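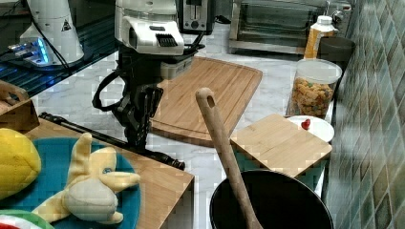 Where we are at the halfway mark

The Jastham Consort's project to edit, perform and record the chamber music left in the Brasness library is six months old, and the grant is slightly more than half gone. Buppha Onsri asked for a plain account, so I'll begin with the part she won't like. The recording is late. It was meant to be finished in March, and what we have from March is one sonata and a long argument about pitch.

The argument is settled. We are playing at 415, as the application said we would. Two of our wind players spent a month making the case for 392, and made it well, and then priced the instruments they would need.

The editing

Tassanee Intarasuk has now been through all 1,433 pages of manuscript parts. Three of the trio sonatas we listed as unknown are very much known, and were published under another composer's name before any of us was born. We have dropped them. In their place she found a suite for two violas and continuo that had been bound in with a treatise on bees. The violists have been unbearable ever since.

Performing scores exist for nine works. Figured bass is missing in four of them, and Nestor Policarpio is writing it out from the harpsichord, in pencil, at a speed he describes as historical.

Concerts

We promised six and have given four. The best attended was at Ibarra, where nearly 30 people stayed for the talk afterward and one of them corrected my dates. The worst was the lunchtime program at Drernarora, which fell on the same day as the town's pie sale. We played the whole suite anyway and sold two program booklets, one of them to our own page turner. The remaining two concerts have halls but no heating, and I'd like to discuss that by phone.
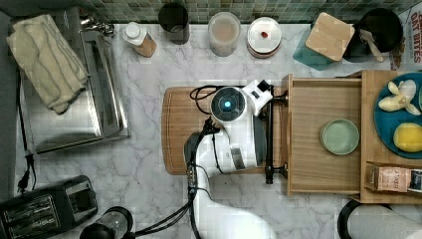
Money

Copying and library fees came in under budget. Strings did not. Gut has gone up again, and Yupin Kaewmanee breaks an E string the way other people clear their throats. We moved $1,000 from printing to cover strings and the second tuning of the harpsichord, which your guidelines allow without prior approval (I checked twice, and then Yupin checked). Travel is on target, mainly thanks to the cellist's van.

The school visits

Thitima Wattanapong has run all of these and they have gone better than anything else in the grant. Children like the theorbo. They ask how much it costs, and whether it fits in a car. Two of the schools want us back in the fall, which would need a small extension or a free afternoon.

What comes next

The remaining sessions are booked at the Brasness chapel, in the evenings, after the road quiets down. We plan to record the viola suite first, while the violists are still speaking to the rest of us. Tassanee will send the edited scores for your archive once the bass parts are in ink. I am asking for eight more weeks on the recording and no more money, and a revised schedule is attached.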